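Preguntas frecuentes sobre la colada en la Residencia Gumberg

Actualizado el 16 de abril de 2020

Leed esto antes de llamar a la puerta de administración. La mitad de lo que se pregunta allí está contestado aquí, y la otra mitad no tiene respuesta.

¿Puedo lavar el forro polar con las toallas?
Poder, se puede. El forro saldrá cubierto de pelusa y las toallas también, de otro color. Recomendamos separarlos ya encima de la cama, antes de bajar al sótano.

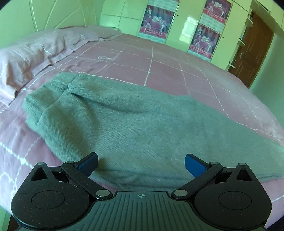 Una prenda de pelo corto y, en la siguiente, una toalla: dos lavados.

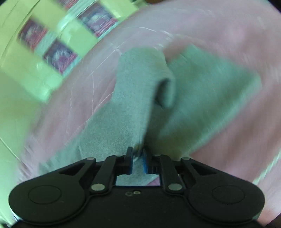
Shona Baxter nos escribe que ella lleva desde enero lavándolo todo junto, a 20 grados y con poco detergente, y que la pelusa se va con un cepillo y algo de paciencia. Añade que dos lavados le parecen un lujo de gente con monedas. Tomamos nota. La recomendación sigue igual.

¿Cuánto detergente pongo?
Menos. Sea cual sea la cantidad en la que estás pensando, menos. Las lavadoras cargan 6 kilos y el tapón del bote está dibujado por alguien que vende botes.

¿Y suavizante?
En las toallas, no: dejan de secar. En los forros, tampoco. En lo demás, allá cada cual con su conciencia y con el cajetín, que luego hay que limpiar.

¿Cuántas fichas puedo comprar a la vez?
Tres por persona y semana. Hubo un incidente con un acaparador y no vamos a dar su nombre, aunque vive en la segunda planta.

¿La secadora encoge la ropa?
La de la izquierda, no. La de la derecha tiene opiniones. Lana y forros, al tendedero.

He dejado la ropa dentro y ya no está. ¿A quién reclamo?
Mira primero en la mesa junto a la puerta. Pasados veinte minutos desde el final del programa, cualquiera puede vaciar el tambor. Pedimos que se haga con delicadeza y sin comentarios sobre los calcetines ajenos.

¿A qué velocidad centrifugo un forro?
A 600 revoluciones. Con más sale arrugado y con cara de haber visto cosas.

¿Se puede lavar de noche?
No. La habitación de encima es la de Dirk Lindemann, y Dirk Lindemann escribe correos muy largos.

¿Cuándo arreglarán la lavadora número 3?
Siguiente pregunta.

¿Puedo tender en el pasillo?
Solo en el tramo sin enchufes y nunca delante del extintor.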